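Stonosura station: supply season and winter crew

The supply ship Mallix reached Stonosura in late January and left again after five days, two fewer than planned. Sea ice in the bay was thinner than the ice charts had suggested, so the heavy sleds stayed on board and most of the fuel came ashore by hose. The rest of the cargo went up by helicopter whenever the wind dropped below the limit, mostly between midnight and breakfast.

The winter crew is now 13 people. Lajos Vincze takes over as station leader from Solène Carré, who sailed home with the ship after more than 12 months on the ice. Endang Liew stays a second winter to keep the ozone and snow chemistry records going. Mathias Kälin is the new doctor and will also run the sleep study, in which crew members wear a wrist monitor through the dark months and fill in a short diary each morning.

The old generator hall is closed. Power now comes from the Duman building, with one of the former engines kept as a backup. Heating in the east corridor was off for four nights during the changeover, and the people living there moved into the library.

The last ship before winter calls at Jendar in March. Mail for the crew must reach Hajnalka Sárközi at the home office by the end of February. Letters and flat parcels only, please — there is no room for anything else.

Field groups planning for next summer should send in their cargo lists by June, with weights in kilograms and batteries listed separately. Small gear travels best in rigid open bins, like the blue plastic ones with ribbed sides and a thick rim, and every bin needs the project name on two sides. Late lists will go to the second sailing.

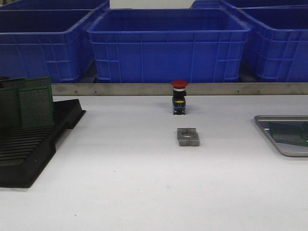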